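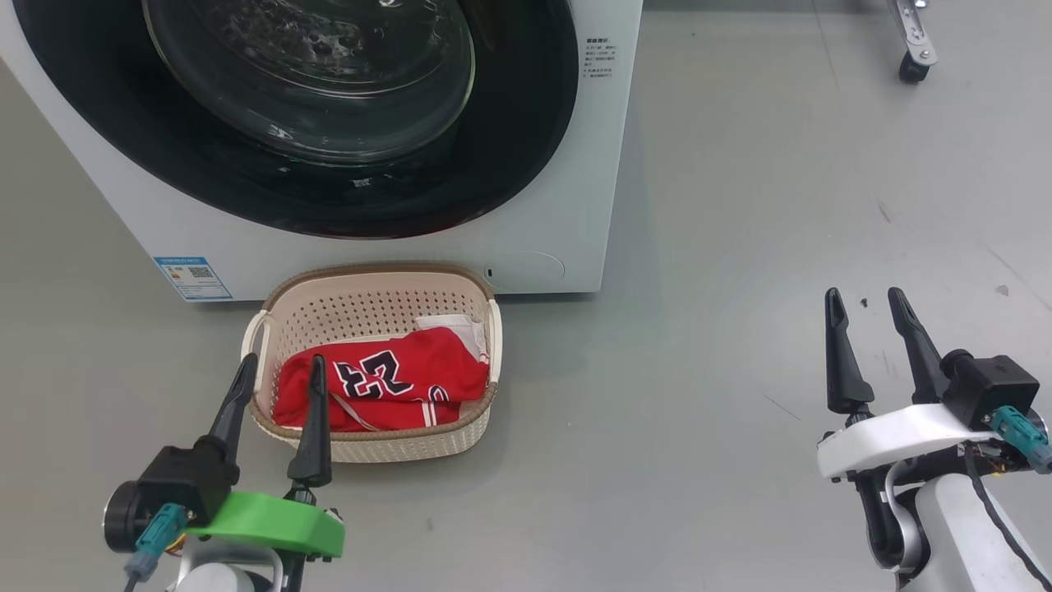
The Mules of Camp McAlister

In the fall of 1917 the Army needed animals faster than it could train men to handle them. For eight months a good share of that problem landed on a bottomland farm two miles west of Hornville.

The site was called Camp McAlister, after the family that leased the ground to the government. It was never much of a camp. There were no rifle ranges and no parade ground. What it had was a rail spur, a creek that ran all year, and 110 acres of fenced pasture where mules could be held until a train was ready to take them to the coast.

The first shipment came up the spur from Dililbridge in October. It was supposed to be 400 animals. The receiving sergeant signed for 108 and wrote "balance not seen" in the margin. The rest arrived over the next nine days, some in cattle cars with no water troughs, and a number of them had already started to cough.

The cough was shipping fever. Any depot that took in animals from scattered farms and packed them close together had to deal with it. The camp had one veterinary officer, a lieutenant who had been in practice for less than two years, and he had no separate barn for the sick. His answer was to run a line of wire down the middle of the east pasture and post a man on it day and night to keep the two herds from touching noses. His letters to the district office ask for lumber six times. The lumber came in February.

Who did the work

The men posted to McAlister were mostly farm boys who had expected to be in France by Christmas. They were put to shoveling, hauling hay, filling troughs and branding hooves. A private's diary kept by his family in Dililbridge gives the daily order as feed, water, groom, water, feed, and then adds "and get kicked." He was kicked badly enough in December to spend three weeks in bed.

Mules were sorted into three lots. The big ones, over 15 hands, went for wagon teams. The middle lot pulled machine gun carts. The small, short-backed animals were for packing, and these were the hardest to find. Local sellers learned this quickly and the price went up. The county paper complained that a man could get more for a pack mule than for a used Ford, though it gave no figures.

Each animal had to be led, haltered and tied without fighting before it could be shipped. The manual allowed 10 days for this. At McAlister they were often given four. Men from the camp heard later that some of their mules had reached the docks still half wild, and the port officers wrote back about it in strong terms.
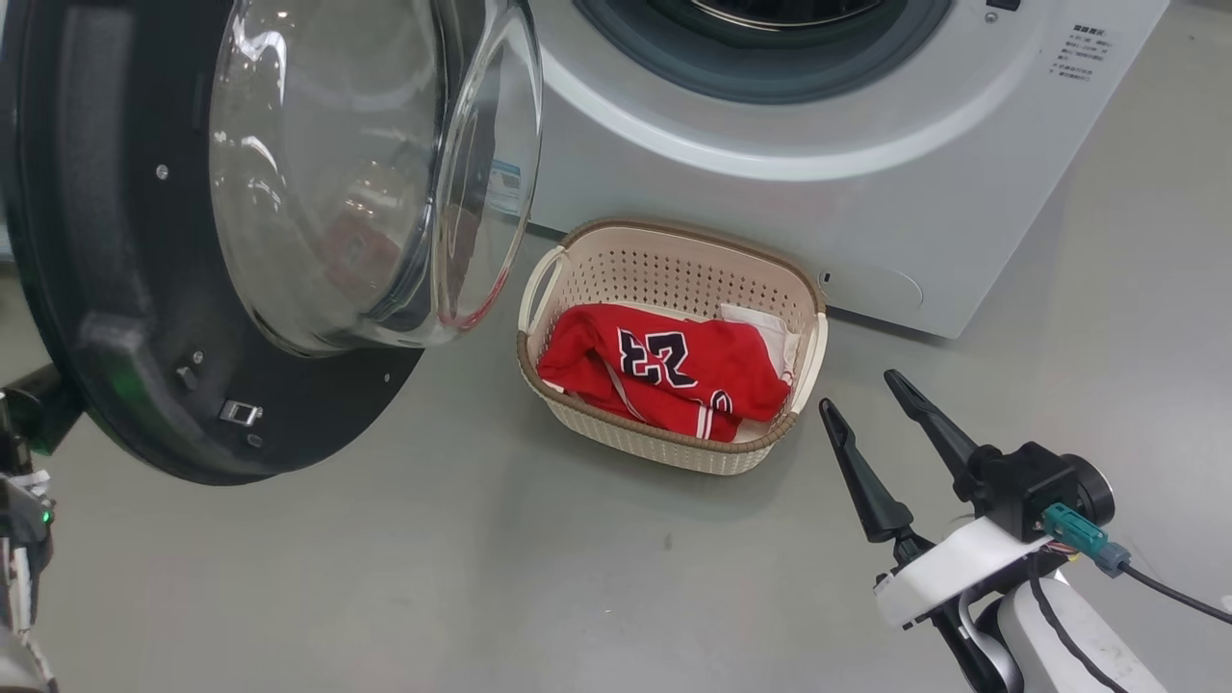 Lower front of a front-loading washing machine.

The January train

The worst week came in January 1918, when snow closed the spur with a loaded train standing on it. There were 106 mules aboard. The crew walked back to the camp for help and the commanding officer turned out every man who could stand. They dug for a day and a half. When it was clear the engine would not move before night, they cut the side boards out of the cars, built ramps from them and walked the animals back through the drifts in strings of five.

Three mules were lost. The railroad sent a bill for the side boards, and the letters about who should pay it went on until well after the Armistice.

Finding the camp again

Most of what is known about McAlister today comes from the Prorum papers, nine boxes of forage receipts, sick lists and carbon copies named for the feed company that held the hay contract. They sat in the company's office until it closed. Cor Jacobs bought them at the clearance sale for the price of the filing cabinet and has been putting them in order ever since.

"The Army's own file on the place is thin," Jacobs told me when we met on January 26, 2025. "The hay man kept everything. He wanted to get paid."

Jacobs has matched the sick lists against the receipts week by week. When the feed order drops and the sick list grows, you can follow the fever through the herd. It peaked in late November and was nearly gone by March - a month after the lumber came.

The camp closed in June 1918. The wire was rolled up and sold, and the spur was pulled in the thirties. The creek crossing is still there, along with a concrete trough that the present owner uses for his cattle. It has a mule's hoofprint in one corner, set in when the concrete was fresh.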